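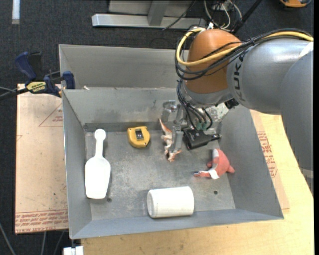

달로 금속 부품함은 작업장에서 자잘한 물건을 한곳에 모아 두려고 만든 넉넉한 크기의 통입니다. 나사 몇 개 담는 칸막이 상자는 이미 많이들 갖고 계실 테고, 저희가 오래 고민한 쪽은 그보다 덩치가 있고 모양도 제각각인 물건들이었어요. 줄자처럼 하루에도 몇 번씩 집었다 놓는 것, 어디에 두어야 할지 애매한 작은 모형 같은 것 말입니다. 회색 판금으로 된 벽은 높직하고 위로 갈수록 바깥으로 벌어져 있어서 물건을 넣고 꺼낼 때 입구가 답답하지 않고, 노란 줄자가 뒤쪽 벽 가까이에 놓여 있어도 금방 눈에 들어옵니다. 바닥은 평평한 금속이고, 쓰다 보면 긁힌 자국과 얼룩이 생깁니다. 저희는 그 자국을 꽤 좋아하는 편이지만, 새것 같은 표면을 오래 유지하고 싶으신 분은 아래 관리 방법을 한번 읽어 주세요.

뒤쪽 홈통에 대하여
앞쪽의 큰 칸 뒤로 한 단 높은 긴 홈통이 있고, 둘 사이를 곧은 금속 턱이 나누고 있습니다. 처음 시제품에는 이 홈통이 없었습니다. 클러스토라 작업대 시리즈를 쓰시던 손님들께서 연필이나 짧은 자가 자꾸 큰 물건 밑에 깔린다고 말씀해 주셔서 뒤늦게 넣게 되었는데, 지금은 오히려 이 부분 때문에 고르시는 분이 많아졌어요. 다만 턱 위에는 부스러기가 잘 얹히니 가끔 손으로 쓸어 주시면 좋습니다.

이런 곳에서 쓰고 계십니다
목공방, 자전거 수리점, 학교 공작실에서 주문이 많습니다. 클레틀리 매장에서는 계산대 옆에 하나 두고 포장용 가위와 테이프, 줄자를 몽땅 넣어 두는데, 문 닫을 시간에 책상 위 물건을 한꺼번에 쓸어 담기에 이만한 것이 없더라고요! 집에서 쓰시는 분들은 현관이나 베란다에 두고 공구와 아이들 장난감을 같이 담기도 하십니다. 섞여 있어도 바닥이 넓어서 뒤적이는 수고가 덜합니다.

놓는 자리
평평한 작업대나 튼튼한 선반 위에 두시면 됩니다. 벽이 바깥으로 벌어진 모양이라 입구가 바닥보다 넓으니, 선반 폭을 재실 때는 꼭 입구 쪽을 기준으로 잡아 주세요. 바닥 치수만 보고 주문하셨다가 교환하시는 경우가 종종 있어서 저희도 늘 마음이 쓰입니다. 살짝 비스듬히 놓고 쓰셔도 괜찮습니다. 책상이 긁힐까 걱정되시면 얇은 고무판을 한 장 깔아 주세요.

관리 방법
평소에는 마른 천으로 닦으시고, 기름때가 앉았을 때는 중성세제를 묻힌 부드러운 천으로 닦은 뒤 물기를 바로 없애 주세요. 철 수세미는 권하지 않습니다. 바닥의 긁힘이 신경 쓰이신다면 하워스 펠트 매트를 함께 주문하실 수 있습니다. 2장이 한 묶음이고, 가위로 잘라서 크기를 맞추시면 됩니다. 매트를 깔면 물건 내려놓는 소리도 한결 조용해져서 늦은 시간까지 작업하시는 분들이 특히 반가워하십니다.

주문과 배송
낱개로도 보내 드리고, 공방이나 학교에서 여러 개를 한 번에 들이실 때는 16개 묶음 상자가 조금 더 저렴합니다. 지금까지 300개 넘게 보내 드렸는데, 모서리가 눌려 도착했다는 연락을 몇 번 받은 뒤로 포장 골판지를 더 두꺼운 것으로 바꾸었습니다. 그래도 혹시 찌그러진 곳이 있으면 사진 한 장만 보내 주세요. 새것으로 바꿔 드립니다.
발송은 매주 목요일에 합니다. 100개 이상 필요하시면 제작 일정을 따로 잡아야 하니 주문 전에 먼저 문의해 주시기 바랍니다. 클레틀리 매장에서 직접 찾아가실 분은 주문서의 방문 수령란에 표시해 주세요.

함께 보시면 좋은 제품
하워스 펠트 매트
클러스토라 작업대 선반
달로 벽걸이 공구 고리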